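Budgeting for a Motor Cell: Where the Money Goes After the Arm 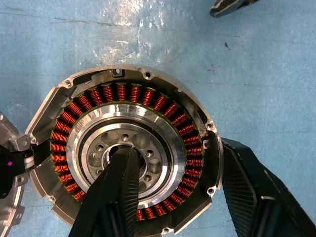 The purchase price of the arm is the figure most plants bring to the first planning meeting, and it is seldom the one that decides the project. At Sketirura, a small motor assembler in Indthorpe, the request approved in January covered one arm, one controller and a two-finger gripper. By the time the cell was quoted in full, it had 19 line items.

Fingers were the first surprise. A stator has enameled copper close to every surface a gripper might want, so the contact points have to be chosen before the tooling is ordered. Sketirura looked at holding the part by the bore and by the outer housing, and paid for a separate finger set for each. Ribbed finger faces wear, and the plant now budgets $2,205 a year for replacements.

The wrist camera came next. The camera itself was a minor cost – the lighting, calibration time and software license were not. Bare aluminum and polished steel throw glare, and copper reads differently under each lamp. Sarantis, the integrator, quoted 5 days for vision setup and used 8.

Work surfaces tend to be left out altogether. Mats scuff and pick up specks, and debris that gets into a winding is expensive. A cleaning schedule and spare mats belong in the operating budget.

Buyers comparing quotes should ask for three things in writing: the part variants covered, the cost of adding one more, and who pays for trials that fail. Rotine, the second bidder, priced variants separately. Its total was higher at signing and lower over the planned life of the cell. Sketirura chose Sarantis anyway, on delivery date, and has set aside a reserve for the next housing design.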